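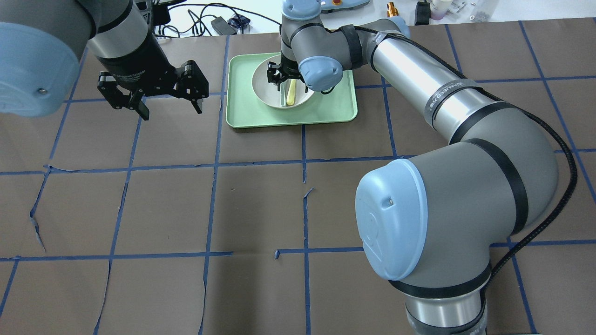
Wycliffe Owino: Right arm is stopping again on the way down into the bowl. Same fault as yesterday, protective stop on the wrist, and it clears as soon as I back it off by hand. Left arm runs its part fine.

Beatrice Lema: Does it stop at the same height every time?

Wycliffe Owino: No. 17 cycles this morning, 4 stops, all at slightly different heights. When it does get down far enough it closes beside the spoon instead of on it.

Beatrice Lema: Then check the strap before you touch the program. If the braided cable is pulled tight at the forearm it will load the wrist when the last joint turns. Undo the strap, jog the wrist to both ends of its travel, and do it up again with some slack above it.

Wycliffe Owino: Done. Cable was tight — about a finger's width of slack now. 40 cycles, no stops. Still closing to one side.

Pendo Mwaipopo: Where are you setting the tray from? Some of the blue tape is torn and lifting, with gaps near the middle. If you line up on a strip that has moved, the whole pick moves with it.

Wycliffe Owino: From the tape, yes. I measured from the table edge and the line I use is 3 mm out.

Pendo Mwaipopo: Retape that one first and teach the pick point again. Take up the stray bit in the middle as well. The rest can wait for the new roll.

Wycliffe Owino: Retaped and taught again at low speed. Gripper now closes on the handle. Left arm not changed.

Beatrice Lema: Please put the strap position in the Cernik setup sheet so the next shift leaves it alone. I'll keep this open until Upendo has run it tomorrow.

Status: waiting on Upendo Chege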